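Date: 12 May 2021
Subject: Re: [homegym] Brultik rower, seat rollers again

> Has anyone replaced the seat rollers on the older Brultik? Mine has
> started to thump on the return, once per stroke, always in the same
> spot. The dealer in Villanueva wants me to bring in the whole machine,
> which is eight feet long and lives in a basement with a turn in the
> stairs. Also, is the Marnura kit any good, or should I hold out for
> the originals?

I went through this in April, so you get the long version.

First, find out whether it's the rollers at all. A thump in the same spot on every stroke is more often the rail. Take the seat off, run a fingertip down both tracks and feel for a dent or a lump of something. Mine had a lump of something. I chose not to investigate and removed it with a plastic scraper. That bought me two quiet weeks, and then the real noise started, a sort of grumble that followed the seat up and down like a disappointed relative.

If the rail is clean, turn the seat over and spin each roller by hand. A good one spins a while and stops when it feels like it. A bad one stops right away, or has a flat you can feel with your thumb. I had one bad one out of four and replaced the lot, having no wish to do this job on the installment plan.
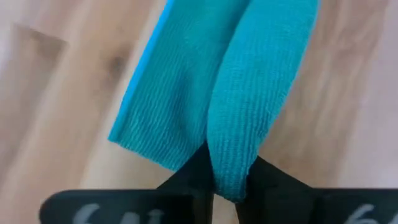
On the kit: I used the Marnura and I'd buy it again, with a grumble of my own. The rollers are fine. The spacers are a hair too wide for the older carriage, and the instructions deal with this by showing a drawing of a different machine. I took them down on a sheet of sandpaper laid flat on the bench. Go slowly and keep trying the fit. You want the seat to roll freely with no side play, and the difference between those two conditions is a few passes of the paper.

The axle bolts take a 7 mm key on one side and an 11 mm wrench on the other. Mine did, anyway. Snug them and stop. If you lean on them the rollers bind, and you'll be back on the list next week asking why the seat drags.

As for the originals, Irari used to stock them. Their site still lists them, and has accepted my order twice and refunded it twice, very politely both times.

Don't oil the rail. I know the manual says a drop of oil. The manual also says to consult a physician before opening the box. Oil picks up lint, and you know where lint ends up. Wipe it down dry after you row and leave it at that.

My meter says 2,000 strokes on the new rollers and no complaints so far from the seat end. The chain has begun to click, but that's a separate thread, and I'm not ready to start it.

Leave the machine in the basement.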